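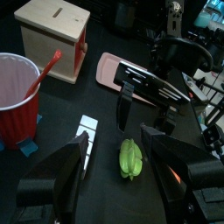 A green star fruit on a black tabletop.

I got to Dralcombe a bit before eight in the morning, which I was told was the only sensible time to turn up at a greengrocer's if you want any conversation out of the person running it. The shop is called Tundum and it sits halfway up the hill, in a building with 1872 carved over the door. It was a saddler's once, apparently, and there are still hooks in the ceiling (very handy for garlic).

The owner was shifting crates of leeks when I came in and didn't stop for a good while, so the first part of our chat happened with me trotting behind her. She took the place on five years ago after a long stretch in an office in town. "I was buying my lunch from a petrol station every day," she told me. "And I thought, I grew up on an allotment, what am I doing?"

I wanted to know about the odder things on the shelves, as that's what people talk about when they mention Tundum. Star fruit, quince, those knobbly citrons that are nearly all pith. She laughed and said the star fruit were a gamble at first. "People would pick one up, turn it over, put it back. So I started slicing one on a Saturday and leaving it on the counter. You cut across it and you get the star, and children go mad for that. Then the mum has to buy two."

Her advice, by the way, is to let a green one go yellow on the windowsill if you like it sweet, and to use it green if you're making pickle. She also keeps a note by the till saying that anyone with kidney trouble should leave star fruit alone altogether, and she'll say so out loud if she thinks you've missed it.

Most of the money still comes from potatoes, though. "Potatoes, onions, carrots, bananas. If I had to live off quince I'd be back at the petrol station!" The potatoes come from a farm called Agudelo, over the other side of the valley, and the bread on the back shelf is from Flenska, the bakery by the bridge. I bought a rye loaf and ate a shameful amount of it in the car.

We got on to November, her favourite month, when the sprouts come in on the stalk and the shop smells of clementines. She has no plans for a second shop, and pulled a face when I asked. What she'd really like is a new cold store, because the old one hums so loudly that customers ask if there's a lorry outside.

By then there was a queue, and somebody wanted to know if the parsnips were local. They were.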